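Wuvard foam shape block, green

Sold singly – item no. 252

A thick rectangular block in bright green foam with shapes let into the flat top. The openings include a wide oval, a five-pointed star, a hexagon, a bridge-like arch, short slots and round holes in more than one size. It stands on its own base and needs no frame.

Weight: 62 g
Pack of 11 available to order
Loose shapes sold separately

Wipe with a damp cloth and dry flat. Do not put it in the dishwasher or leave it on a radiator – the foam will warp. Orders placed before the end of May go out from our Tudose store. Schools ordering more than one pack should ask for the Okitz price list.

The green block on a dark grey floor, first picture; yellow block, second.
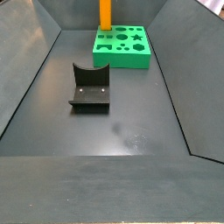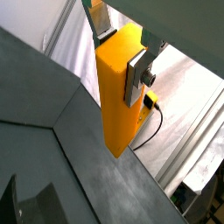 Onni Heinonen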